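Can a robot pack your lunch yet? Notes from an hour at Kestlow

Kestlow has two rooms over a tire shop and a kitchen that isn't really a kitchen. Counter, sink, fridge, no stove. The person I came to see runs the manipulation side and asked to go without a name, fine by me, since the first thing out of their mouth was "we are way behind what people think."

So. I had an hour, and a parking meter. Started with the obvious one. Can a machine do chores in a normal house, today, no engineer standing there?

"Some of one chore, on a good day. Wipe a table, okay. Pick up socks, mostly okay. Load a dishwasher, if you let me pick the dishes. Pack a lunch, no. Everyone thinks lunch is easier than the dishwasher and it's way harder."

Harder why?

"The bag."

I laughed. They didn't.

"A plate is a plate. You grab it, it's the same shape after you grab it. A zip-top bag is a different shape every time you breathe on it. You touch one side and the other side moves. It's clear, so the cameras are half guessing. It shines in the wrong places. The only part of it that behaves at all is the zipper, so we go for the zipper."

Their current project is called Drasine. It's the software that decides where to grip and how hard, running on arms they didn't build and don't want to talk about. A year ago Drasine did boxes and cans. Then a customer asked about food bags and that was the end of everybody's spring.
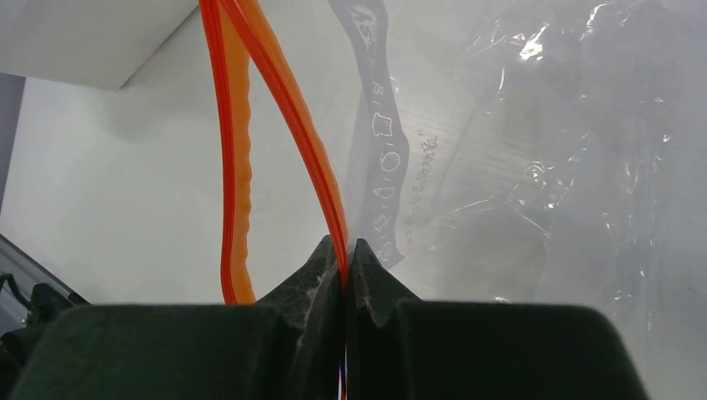 The customer is Ninus, a meal-kit outfit that packs snack boxes for offices. People on their line open a bag, fill it, press it shut, next. A decent packer does 270 an hour with the radio on. I asked what Drasine does.

"Twelve."

Twelve what?

"An hour. Bags closed, start to finish, that pass the squeeze test. It was two in December so I'm actualy happy."

The squeeze test is just what it sounds like. Someone picks up the bag and squeezes it. If air comes out it failed. They've tried fancier checks, pressure sensors, a camera looking down the seam for gaps. The squeeze is still better.

I wanted to know where the time goes. Most of it goes into finding the two halves of the zipper and getting them to face each other. People do this by feel and don't know they're doing it. You line up one corner, pinch, run your thumb along, and there's that little bump-bump-bump under the skin and you know. The gripper has no thumb to run. It pinches, lets go, moves over, pinches again.

"You can slide. We do slide sometimes. But if you're a hair off, you slide the whole track out of line and now it's worse than when you started. So it's pinch, pinch, pinch. Like somebody doing up a zipper with chopsticks."

They have tried softer fingertips. The soft ones wore out and also stuck to the plastic. Harder ones slip, or put a crease in the track and a creased track never seals right again. The colored zippers help, they said, because the software can find the line of color against the clear film. When the zipper is clear too they more or less give up and go to lunch.

On training. I asked how many tries it takes before the thing gets any good, and got a long sigh. Over 1000 recorded attempts by a person steering the arms before it closed one on its own. After that it got better fast and then it stopped getting better. It's been stuck at the same spot for a while.

"People see the curve go up and they draw the rest of it with a ruler. I've done it too. I told Ninus we'd be at 200 by summer. I have that email, it's a terrible email to have."

Is Ninus mad?

"They're patient. They've had three people quit that line this year, so they'd take a slow robot over an empty stool. But slow like 60, not slow like 12."

We got onto houses, which is what readers of this page write in about. Where would you put the money if you wanted help at home in the next few years? They wouldn't name a product. Floors are done, they said, floors have been done for ages. Laundry folding is close if you only own towels. Dishes depend on the dishwasher. Cooking, no. Anything with film, wrap, string, a twist tie, a bread clip, leave it alone.

"Ask whoever's selling it to open a bag of shredded cheese and close it again. Your bag, from your fridge, already opened. Don't let them bring the bag."

That one I wrote down twice.

There is another view. I called Borkowska afterwards, the packaging shop Ninus buys from, and got somebody in the design office who thought the whole thing was backwards. Their take: quit trying to make the machine close a bag that was made for thumbs. Make a bag for the machine. Stiffer lip, wider track, a tab at one end to hold on to. They've got a sample with a tab. "It closes easy. It costs more. So guess how many we've sold."

I passed that on to Kestlow by phone. Short silence.

"They're right for the factory. In the factory you can change the bag. In my mother's kitchen the bag is whatever was on sale."

I asked if they'd give up on the bags, if it was up to them. No. They like it, you can tell. Said a bag is a fair test, it doesn't care how good your demo video looks, and that anything that can handle one is going to be able to handle a bedsheet or a trash liner or a kid's raincoat without starting over. Maybe. They said maybe twice.

How long, then. I said I had to ask.

"For Ninus, a useful one, I'd say two years and I'd be embarassed if it's more. For a house? I'm not giving you a number. I gave a number once."

And at home, do they have any robots?

"A vacuum. It's under the couch right now, it's been there since yesterday."

Meter had run out by the time I got down, no ticket. Next month I'm trying to get into the Ninus packing room for a shift, if they'll let me sit on that line and see how bad I am at it. If you work a packing job and have opinions on any of this, write in, I read all of them, just slowly.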